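Hard water film on plastic stemware

Asby_tap
Apr 20, 2024
Our plastic wine glasses come out of the dishwasher with a white haze. Town supply here tests at 291 mg/L as calcium carbonate. 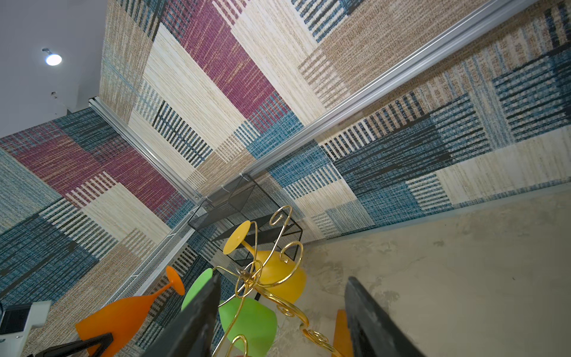

Machine is a Sandell, no built-in softener, running the 60 degree program. Real glass on the same rack comes out fine. Is the haze scale, or is the plastic itself going?

Ramesh Bisht
Wipe one with white vinegar, leave it 14 minutes, rinse. If the haze lifts it's calcium. If it stays, the surface is crazed or etched and no product will bring it back.

kettlefur
Plastic holds less heat than glass, so it doesn't flash dry at the end of the cycle. The droplets sit there and leave their minerals behind. Open the door as soon as it finishes and turn the rinse aid up.

Nông
Disagree on the rinse aid. I ran mine at maximum all February and got a bluish film on every plastic item. Dropped it back to the middle setting and it cleared after a few washes. Wash temperature matters more. 60 is too hot for most clear or tinted plastics — check the base for a rating.

kettlefur
Bluish is overdosing, agreed. White is a different fault. At 291 he is well past what the detergent's builders can handle alone.

Asby_tap
Vinegar result: most of the haze went, but a faint cloudy band is left near the rim. So both?

Ramesh Bisht
Sounds like both. The band won't polish out in any useful way. For the rest, use a cooler program and dose detergent for hard water as per the box.

Ivunia
Or wash them by hand. Final rinse in filtered water, then a cotton cloth. Mine are nine years old and still clear.

Nông
Cotton is fine if it's clean. Paper towel scratches acrylic.

Asby_tap
Trying the 45 program with the door open at the end. Is citric acid safe for descaling the machine, or should I buy the branded stuff?

kettlefur
Citric is fine. Empty machine, hot cycle, no detergent in with it.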